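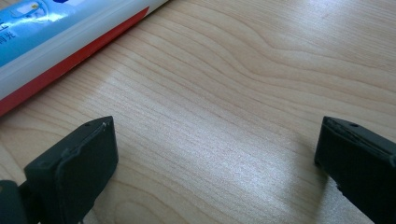

Gripper fingers open over the tabletop, toothpaste tube up for sorting.

Filed under: Buying & Budgeting

I get the same emails every week from people planning their first hand-held gripper setup, so I've put my answers in one place. I'm Quang Đoàn and I do the purchasing at Flikska, which means I'm the one who gets the bill!

How much should I set aside per gripper?
We paid $587 for each of ours, fingers included, from Vlachopoulos. You can go cheaper (I tried, with a set from Nirkness) but I ended up spending the difference on mounts that fit.

How many do I need to start?
Three. Two in use and one on the shelf. I started with one, and the first loose screw cost us a whole afternoon.

Do fingers wear out?
Ours do, mostly along the edges, so I'd put spare fingers in the budget from day one. I order seven pairs at a time – the shipping is the same as for one pair, and they hardly take up any drawer space.

What about the things you pick up?
People forget this line completely! We use everyday stuff like toothpaste tubes, and I give each station $30 for groceries and bathroom things. Buy a mix of shapes, and get a few soft ones in there too.

Do I need a special table?
No. We work on a light wood top and I'm fond of it. Do check your lamps before you spend money on anything else, though. A shiny surface throws glare right back up at you, and moving a lamp is free.

Can I rent first?
Vlachopoulos told me they plan to start rentals in July. I haven't seen prices yet, so I'd leave that out of your plan for now.

Will you share your spreadsheet?
Sure – write to me and ask for the one called Under (it's the version that stayed under budget).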